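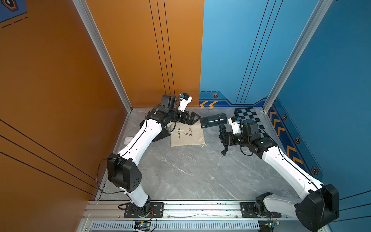
Ghislain Marchand
Community member, Penrose

Has anyone here taken a solo cabaret show on the road for the first time? I've got a 55-minute set (mostly torch songs, a bit of Brel, one very silly number about a dentist) that went over well at the Mikby Room here in Penrose, and now I'd like to do it in Jerna and Ultlow in March. The Jerna theatre wants a flat rental and seats 200. Ultlow has offered a door split, no rental, but it's a bar with tables and they couldn't tell me what kind of piano they've got, only that there is one.

My worry is the accompanist. She has played the show from the start and I'd hate to do it with anyone else, but paying her fee plus travel for two nights eats most of what I'd make. Do people use a local pianist and send the charts ahead? Or backing tracks? I've never sung to tracks and the idea makes me a bit queasy. Also, how early do you start on posters? I left it far too late last time and was taping them up in the coffee shop the same afternoon.

Diane Simard
Regular contributor

Oh, I've done this exact loop! Take the Ultlow split and think very hard about Jerna. A 200-seat house with 60 people in it feels like a dentist's waiting room (sorry, no offence to your number), and you'll pay the same rental whether they come or not. Ask if they'll put you in the lobby bar or let you seat people on the stage with you. I did that one winter with café tables and borrowed lamps and it was the nicest night of the whole run.

My total costs for three dates came to $2,472 and the box office brought in $1,825, so you can do the math on that one. Most of the hole was a hotel I didn't need and a colour program that people left under their chairs.

On the pianist - bring yours if you possibly can. Cabaret is all breathing and waiting and changing your mind, and a stranger reading charts can't follow you the way she can. If you do go local, book a proper rehearsal the day before, in the actual room, and send clean charts in your real keys with the cuts marked. I'd skip tracks altogether.

And phone Ultlow back and get them to send you a picture of the piano and the date it was last tuned. I once got there on a Friday at 7 and found a keyboard with no pedal, and we had to rework half the set over a plate of fries.

Posters, four weeks. Three if you've got a good mailing list.

tenor_in_a_toque
New member

Tracks are fine if you rehearse with them. Get a monitor speaker though, I couldn't hear a thing at mine. No idea about Jerna, but the parking is terrible.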